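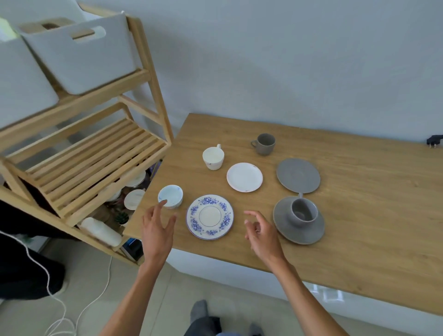

Student Projects: Home and Living

A Place for Every Cup: our report on the Ornville common room

When our tutor asked us to choose a small corner of everyday life and improve it, most of the class went straight for the big things, like bicycle parking and the heating in the library. Our group went for the cups. I know how that sounds, but anybody who has lived in a shared house will understand (and if you have ever opened a cupboard looking for one clean saucer and had three land on your foot, you will understand very well indeed!).

The common room at Ornville is a friendly little place with a light tiled floor, a wooden table against the wall and a slatted wooden shelving unit next to it. Over the years people have left their crockery behind when they moved out, so what we have is a family of odds and ends. There is the grey set, matt and rather handsome, with wide saucers. There are the plain white pieces. And then there are the blue-and-white ones, which everybody loves and which never seem to belong with anything else. My own favourite is the saucer with the ring of blue flowers round its rim, and I will admit that I argued for keeping it long before we had agreed on any rules about keeping things.

What we wanted to find out

Our question was a simple one: would people put cups away more often if they could see where the cups were meant to go? Before the project, everything lived in a closed cupboard by the door, and most evenings the table filled up while the cupboard stayed half empty. We talked to 20 residents in July, before we moved anything, and the answer we heard again and again was that the cupboard was dark, the stacks wobbled, and it was easier to leave a cup out for the next person.

How we went about it

We began by laying pieces out on the table with space between them, so that we could match cup to saucer without anything being hidden underneath anything else. It was slower than I expected and also much nicer than I expected. We made tea halfway through, which added to the washing up, but never mind.

After that we tried two arrangements on the shelving unit. The first, which we called Ferkine after the street where two of us live, put all the saucers in one pile and the cups in a row beside them. It looked very neat and saved a good deal of room. The second, Ignacio, kept each cup sitting on its own saucer, so that you could pick the pair up together and carry it to the table in one go.

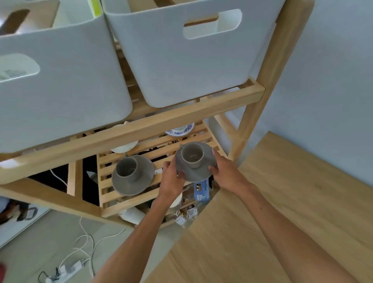 Holding a grey cup and saucer above the lower shelf, next to its match.

Each arrangement stayed up for a fortnight and we looked in after supper to see what had been left on the table. Ferkine did well for the first few days and then the saucer pile began to lean, and people took cups without saucers and left rings on the wood. Ignacio takes up more of the shelf, there is no getting round that, but the cups came back. In the final fortnight 38 pairs were returned by the people who had used them, going by the tick sheet we pinned up, and I do think most people filled it in fairly.

Things we would do differently

The slats gave us some trouble. The gaps between them are fine for a wide saucer, but a small spoon goes straight through, so spoons now live in a jar. We left the big white bins on the upper level where they were, as moving them would have meant finding another home for whatever is inside, and that felt like a second project. I would also have liked a longer trial, and a thin mat for the table.

The group over at Giltisberg has asked whether they can borrow our tick sheet for their own kitchen, and we have said yes, with pleasure. A clean copy is kept in the project folder, along with the notes from our July conversations.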